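Progress report to the Kekamden fund, second period
Project: Household handling with hand-held grippers, Stemton site
Prepared by: Ignacio Marchetti

1. Summary

In this period we held the open day which was promised in the work plan, and we continued the recording of kitchen tasks. The open day took place on a Tuesday in September and had 62 visitors. The recording stands at 2,273 accepted episodes. Two points are behind schedule and I explain them in section 4.

2. The open day

We opened the doors at 10 in the morning and closed at 4 in the afternoon. Visitors came mostly from the technical college, from two care homes in the district and from the company Arkix, who had asked already in spring to see the work. Mrs. Iwasaki from your office was with us until lunch, and I thank her for the remarks she sent afterwards.

The program had a short talk, repeated before and after lunch, and then the demonstration in the kitchen. We kept the groups small, because the kitchen has little standing room on the window side. In the afternoon the groups were late by roughly 20 minutes and we shortened the talk for the last one.

The questions were more practical than I expected. The care home staff asked what happens with wet dishes and with thin glasses. The college students wanted to know how an episode is rejected, and we showed them the review screen, which was not in the program. Arkix asked for a second visit with their own engineers – I have answered that this is possible after the end of the present period.

3. Recording work

The task list now includes bowls, plates, cups and cutlery. Fruit was added in this period. Episodes are reviewed on the day after recording, and the operator receives a note when the grip was not clear or when the jaw left the view.

4. Delays

The printed guide for operators is not finished. The text is complete, but the drawings must be made again for the newer handle. The comparison between operators has also not started, and I ask to move it to the next period. There is no change in the budget for either point.

5. Kitchen demonstration

Handling of tableware was the part that visitors asked most about, and we intend to keep it as the main task for the next period. We work on a table laid as in a normal home, with a patterned cloth, plates in a stack and some fruit near the dishes. Bowls are the more difficult case when there is liquid inside, as in the white one where the tip of the long black jaw goes in over the rim. The operator wears a knit glove and holds the tool by the handle. For the next report I will give the results for bowls and plates separately.

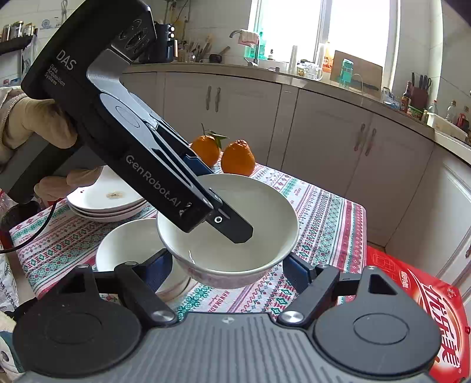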